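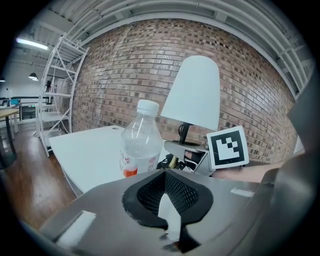
Bríd Buckley, textile conservation, dye bench

August, afternoon

Second round of the madder tests for the Talebi hanging. Alum mordant as before, wool from the Jasden cone, scoured twice. The first round came out too orange on all the skeins and I blamed the tap water, so this round was made up with bottled still water for half the pots and tap for the other half, everything else kept the same.

50 g of ground root to each pot, soaked overnight. Brought up slowly and held at around 65 C for an hour. Pot 3 got away from me while I was on the phone and went well over, so ignore skein 3. It has gone brown and I've tagged it as such.

Bottled water skeins are paler and still orange. Tap water skeins are closer to the red on the back of the hanging, which is the reverse of what I expected. Our tap is hard, so it may be the chalk doing it. Next time add a pinch of chalk to the bottled pots and see if they catch up.

Skein weights dry, before mordanting: 108 g total for the tap set. I didn't write down the bottled set and need to reweigh from the leftover cone.

Reference thread is in drawer 862, small envelope. Please put it back in the envelope and keep it out of the light. The last person left it on the windowsill.

Scale is drifting again. Zero it before every weighing.

To do: order more alum from Plurnov, rinse the sieve properly, cut samples from all skeins except 3 and mount them on card for the fade test. Half of each card under foil.

Exhaust baths are in the lidded buckets under the sink. Don't pour them out, I want to try a second dip.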